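FEKUMDEN INSTITUTE OF DOMESTIC AND WORKPLACE STUDIES
Module 16: Surfaces, Storage and Small Equipment
Handout for Unit 2: The Ordering of a Shared Tabletop

Module leader: Nhàn Triệu
Seminar tutors: Cường Thân, Châu Tạ

1. Purpose of the unit

This unit considers the table as a place where small equipment is kept, handled and put back. Students are expected to have read the first chapter of the module reader before the lecture and to bring their own sketch plan of one table at home or at work. The sketch need not be to scale. It should show which items stay on the table permanently and which are put away at the end of use.

2. Terms used in the lecture

Working area: the part of the surface kept free for the task in hand.
Standing row: items which remain on the surface but are placed outside the working area, normally along one edge.
Seat: a block, tray, stand or marked spot to which a single item is returned.
Loose item: anything on the surface which belongs neither to the standing row nor to a seat.

The term "seat" is taken from the Rasorbridge workshop papers and is used in that sense throughout the module. In some of the older handouts it appears as "station".

3. The standing row and the centre 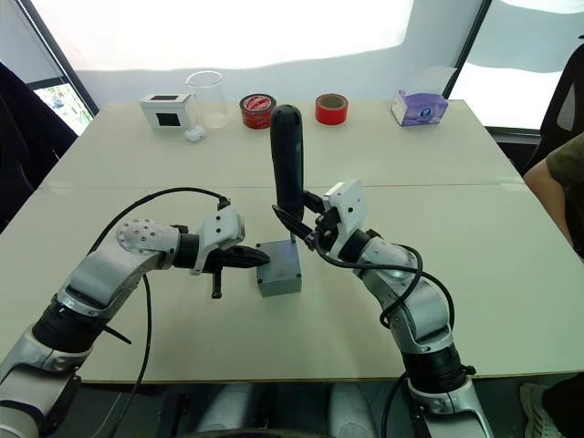

A standing row has the advantage that it can be checked at a glance and wiped behind with little effort. Its usual place is the far edge, where it does not have to be reached over. Items of unequal height may share a row, but very small ones should be considered separately. The little white rounded object lying in front of the white box at the left of the far edge would be entered on a plan as a loose item, unless the keeper of the table has given it that position. The centre calls for a different approach. An upright item held above a square grey block, as on this table, takes up very little of the surface, and students should note how much of the working area is lost when the same item is laid on its side. A join between two panels should also be entered on the plan. Small bases are best kept clear of it.

Châu Tạ will return to the question of joins in the seminar, with reference to the Kovodwood tables in the teaching room.

4. Order of clearing

The following order is recommended for a shared table. Variations are acceptable if they are explained in the written work.

Remove waste and anything belonging to another room.
Return seated items.
Gather loose items at one corner.
Wipe the working area from the far side towards the near side.
Straighten the standing row.
Decide on each loose item in turn.

Cables are to be dealt with before wiping. Where an item must remain connected, its cable should be led to the nearest edge and should not cross the working area.

5. Coursework

Each student will submit a plan of one shared table, before and after clearing, with a commentary of no more than 3000 words. Work is to be handed in at the Bạch Building, Room 666, by noon on the last teaching day of October. Requests for an extension should be addressed to Thắng Dương in the module office.

6. Further reading

H. Kubo, Edges and Centres: Notes on the Household Table. Hideaki Kubo's second chapter covers the standing row in detail.
Rasorbridge workshop papers, second series, on seats and stands.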